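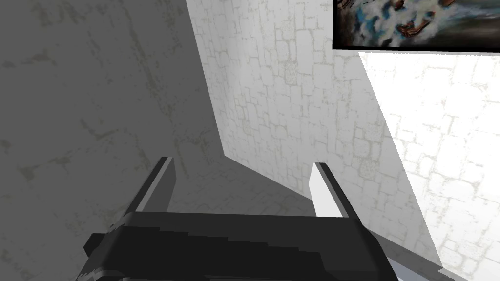
Aaliyah Pelletier wrote to us after her first term that she had put off learning bookkeeping for years, expecting to be the slowest person in the room, and that by the fourth week she was doing the accounts for her sister's shop on a Sunday night without ringing anyone for help. We have kept her letter, and new tutors are given a copy.

About Fehr

Fehr is an evening school for adults. We teach bookkeeping, payroll and basic business law to people who mostly have a job already and want a better one, or who run something small and would like to understand their own figures.

The school was started by Severyn Moroz, who had taught accounts at a further education college and wanted smaller classes. The first course ran in two rented rooms over a carpet shop in Cistier. We still have those rooms, and we now have the ground floor as well.

What we teach

Courses start in November and again in spring. Each one runs for 38 weeks, with a break at Easter or Christmas depending on when you join. Classes are two evenings a week, from half past six until nine.

Bookkeeping is the largest course. It begins with invoices and bank statements on paper and moves on to software after the first half-term. Payroll is shorter on theory and heavier on practice – you will run a full year's wages for a made-up bakery, including sick pay, a leaver and a late starter. Business law covers contracts, leases and employing people.

You don't need any qualifications to join. We ask new students to do a short arithmetic sheet at home so that we can put them in the right group. It isn't marked as a pass or fail.

Fees

A full course costs £870, books included. You can pay in one go or monthly. If you have to stop for illness or a change in your shifts, your place is held for the next intake and you don't pay again for the weeks you have done.

Our tutors

All our tutors have worked in the subject they teach, and most still do during the day. Severyn takes the Monday-level bookkeeping group, so called from the old timetable, and marks every final paper himself.

Finding us

The entrance is on the side street, past the bicycle racks. Ring the lower bell. The office is open from four o'clock on teaching days, and parking behind the building is free after six.

Page last updated 7 Jul 2026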